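**Ticket 3851: second arm for the kitchen bench, quote and spare parts**

Opened by: Munther Fakhoury
Assigned to: Jihad Rawashdeh (purchasing)
Status: waiting for supplier
Date opened: 27 October 2018

**Problem**

The quote from Veludport for the second arm does not match what we asked for. We asked for arm, gripper, wrist camera mount and base plate. The quote has the arm and the gripper only, and the delivery time is 30 days in place of the 23 that Dirk Lindemann was told by phone. I can not close the budget sheet for October with this.

**Comment, Jihad Rawashdeh**

I called Veludport. They say the camera mount is now a separate item and must be ordered through Ganent. The base plate they do not sell any more, we can make it in our workshop or buy it from Tallness. Please tell me which one. Also please tell me if the second bench needs the same reach, as the shorter arm is cheaper.

**Comment, Munther Fakhoury**

For the plate, workshop please. Fares Geagea has the drawing. For the reach I prefer that we decide from the real work and not from the catalogue, so I add the drink task as it is set up on bench 1.
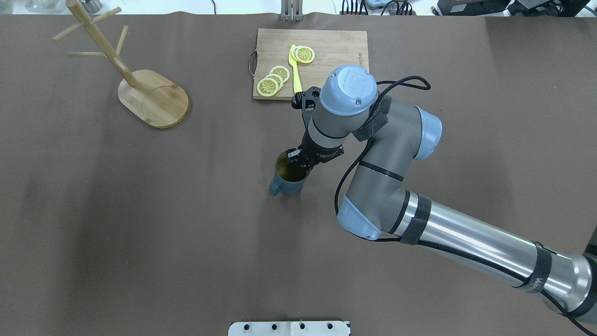
The shorter arm would save money on paper, but I am against it. The base is at one side of the table and everything we want to handle is on the other side or in the middle. In the drink task the gripper is at the mug in the centre, and the arm must still go further, to the cutting board with the lemon slices and to the mug tree at the left. If we take the short one we must push all objects closer together, and then the forearm will be in the way of the wrist camera. So please keep the same model as bench 1.

One more thing for the budget: cable holders. On bench 1 the cable goes in a loop outside of the arm and runs along the base link, which has two velcro straps. For me this is acceptable, and the proper cable kit from Veludport is too expensive for what it does. Please remove the kit from the optional items and add a pack of straps.

**Comment, Fares Geagea**

Drawing of the plate is in the Salameh folder, revision 2. I need to know the thickness of the new tabletop before I cut. If it is the same as bench 1, I can start when the material arrives.

**Comment, Munther Fakhoury**

Same tabletop. Please also plan a mat, it should be dark and without shine. Our old white one gave us trouble with the camera.

**Comment, Jihad Rawashdeh**

Summary of what I will send:

- arm, same model as bench 1
- gripper, two-finger, same as now
- camera mount, separate order to Ganent
- velcro straps, one pack
- mat, dark
- cable kit removed

The power strip I take from the general office budget, it does not need to be here. Munther Nasrallah must sign, as the two orders are together above my limit. I have also asked Veludport to confirm the 23 days in writing.

**Status change:** open → waiting for supplier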